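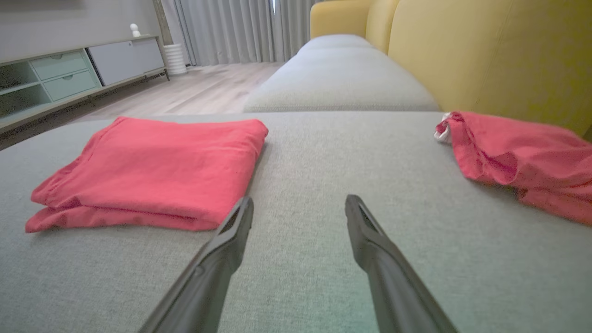 What Is a Frame Rate? (for kids who like games)

Ever made a flip book? Little drawings on the corner of a pad, flip the pages fast, the stick man runs. A video game does the same trick. Each page is called a frame.

How many frames?
Lots of games show 60 every second. So one second of play = 60 pictures. Your eyes can't pick them apart, so it looks like smooth moving. Fewer pictures and things get jumpy. Gamers call that choppy or laggy (lag is a bit different really, more on that another day).

Who draws them?
A chip called the graphics chip. Busy little thing. Say you're playing Brurkon, the racing game. The chip has to work out the road, the cars, the shadows, the rain. Then do it all agian for the next frame. And the next.

Too much stuff on screen = slow chip. The big market in Stotton, level three of Brurkon, has 201 shoppers walking about. Plus dogs. Choppy on old computers!

What can you do?
Open Settings. Look for Shadows. Turn them to Low. Try the market again. Still choppy? Turn down Crowd too. Ask a grown up before you change anything else, ok.

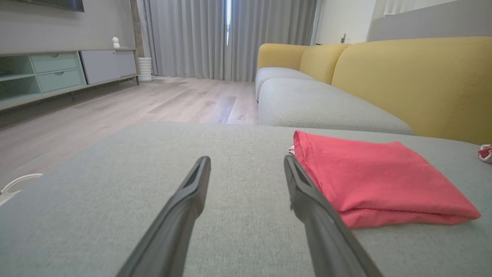
Folded red cloth on the gray cushion.

Does your screen matter?
Yep. The screen has its own speed, called refresh rate. It's how many times a second it can show a new picture. If the game is faster then the screen, you won't see all the extra frames.

Try it
Make a flip book with 60 pages. Draw a ball bouncing. Flip it slow, then fast. Which one looks real?

Updated Jan 7, 2025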